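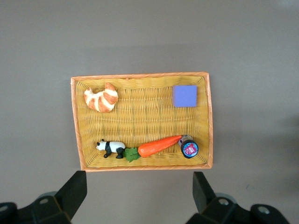
Short fiction

Rowena Estrella had taken the afternoon off for the open day at Cliteo, and so far she had seen a basket.

"Any object you like," said the young man.

"The panda."

The black fingers hung just short of the near corners and thought about it. Beside her, Nobuhle Msimang ate a free biscuit.

"My nephew can do that," Rowena said. "He's two."

"Your nephew can't do it 1,591 times."

"You haven't met him."

The young man typed something. The panda went on facing left, its back to the carrot.

"Is it going to start?" asked Nobuhle.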